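To: manipulation-methods list
From: Chih-ming Peng
Subject: Re: Cable insertion and removal results, request for detail

Dear colleagues,

Thank you to the Brodlow group for the questions sent to the list. I reply on behalf of the Hurnside laboratory. The earlier message is quoted in part, and our responses follow in the same order.

> The October summary from Hurnside reports 294 successful trials for
> the network cable task but does not state how many were attempted,
> or how a trial was counted when the plug came part of the way out.
> We would also like to know whether the policy used the wrist view
> only, or the wrist view together with the overhead view. Our own
> attempt to repeat the result with the Hondisell controller settings
> gave a much lower rate, and we would like to find out whether the
> difference lies in the training data or in the scoring.
>
> Brodlow group

1. Number of trials and scoring

The total was 400 trials, of which 294 were scored as successful. Each trial began with the plug either fully seated or lying free on the table, and the starting state was drawn in advance from a fixed list. A removal was counted as successful only when the plug was clear of the port and the box had not been lifted from the table. An insertion was counted only when the link light on the test switch came on at the other end of the cable. A plug that came part of the way out was scored as a failure. We accept that the summary should have said so, and the revised version will include the scoring sheet.

2. Camera views

The policy reported in the summary used the wrist views only. The overhead view was recorded but was not given to the policy at any stage of training or testing. We made this choice after early runs in which the policy relied on the overhead view for coarse position and did not correct itself close to the port.

The approach to the port is the part of the task that depends most on the wrist view. With the fingers open, the port, the plug and the nearest length of cable can all be seen between the two pads, and the policy must select a grasp point on the plug without catching the cable that runs back past the left finger. 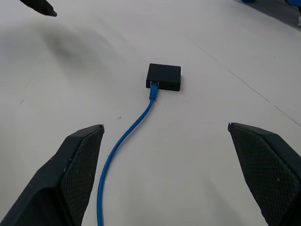
3. Training data

The training set contained 500 demonstrations, collected by 4 operators using the same leader arms. Operators were told to approach with the fingers fully open, to pause before closing, and to close on the plug body and never on the cable jacket. Demonstrations in which the cable was gripped were kept in the archive but were removed from the training set. The Brodlow group may wish to check whether their set was filtered in the same way. When we trained on the unfiltered archive, the policy often closed behind the plug and pulled the cable at an angle, and the box turned on the table.

4. Controller settings

We did not use the Hondisell settings as supplied. The closing speed was lowered and the force limit was reduced for the last part of the approach. The values are in the configuration file that accompanies the data. We have not tested the supplied settings with the final policy and cannot say how much of the difference they explain.

5. Known limits

All trials used one box and one type of cable. The cable was laid out by hand before each trial, without loops or knots, and we make no claim for tangled cable. The Leung fixture, which holds the box in place, was not used. Groups that do use it should expect different removal figures, as a fixed box cannot turn when the pull is off line.

We would be grateful if the Brodlow group could send their failure counts divided into removal and insertion. If most of the failures are in removal, we suggest comparing the filtered demonstrations first. Requests for the configuration file may be sent to me directly.

Respectfully,

Chih-ming Peng
Hurnside laboratory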